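Pendel Folding Bike Touring Group
Minutes of the planning meeting, 2025-05-25

Present: Vija Kalniņš (chair), Ona Mets (notes), and members as signed in.

1. Minutes of the January meeting
Approved with one correction. The ferry to Nygård takes folded bikes free of charge only if they are bagged.

2. Autumn tour
Vija went over the route from Telow to Nygård by way of Gokia. Members agreed to split the long second day by staying overnight in Gokia. The hostel there will hold beds for us against a deposit of $600, payable when we book. Agreed to pay it.

Ona asked whether the gravel section after Gokia is rideable on small wheels. Vija rode it last fall and walked one hill. The paved road will be listed as an alternate on the route sheet.

3. Train travel
The morning train to Telow has a change with 2 minutes between platforms. Several members did not like this with loaded bikes. Agreed to take the earlier train and have breakfast in Telow.

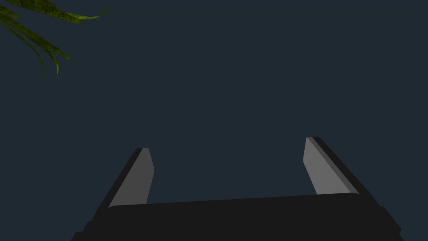

Riders who want to go out the night before should make their own arrangements and tell Ona, so that we are not holding the group for them in the morning. Bikes must be folded before boarding. Panniers go on the rack over the seats.

4. Money
The balance is $3,721 before the hostel deposit. The tour fee stays at $40 per person and does not cover meals or train fare.

5. Other business
The spare pump is still missing. Please check your bags.
A request to bring a tandem was discussed. It does not fold, and the train will not take it. Declined.

Actions
Vija: book hostel, revise route sheet.
Ona: send train times to members, ask the ferry office about bags.

Next meeting: date to be set by email.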